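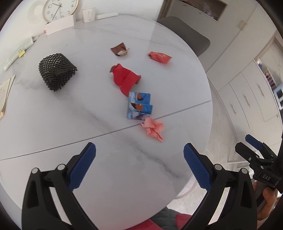

January 23, 2021

The little PC is up and running!! I've been grinning at it all evening. It's the Zosow, the one I kept going back to all through the holidays, and it's smaller than the dictionary it's sitting on. Two memory slots, a proper quad-core chip, and a fan I can only hear if I put my ear right up to the vents (I did, more than once).

Getting the old drive across took longer than I'd hoped. The Someo adapter dropped the connection at 697 files and I had to start the copy over, but the second try went straight through while I made soup. Boot time is 13 seconds from the button to the desktop - I timed it 4 times, just for the fun of it. The old tower needed almost that long to beep.

Called Gavin Halliday to brag and he talked me into trying Linux on it next to Windows. He's had his running that way since last March and loves it. I've put the installer on a stick and I'm itching to start, but it's late and I know what happens when I partition things after midnight.

Still want to mount it behind the monitor. The Plekard bracket looks right, need to measure the screw holes first. And move the photos over tomorrow, and find the password for the router.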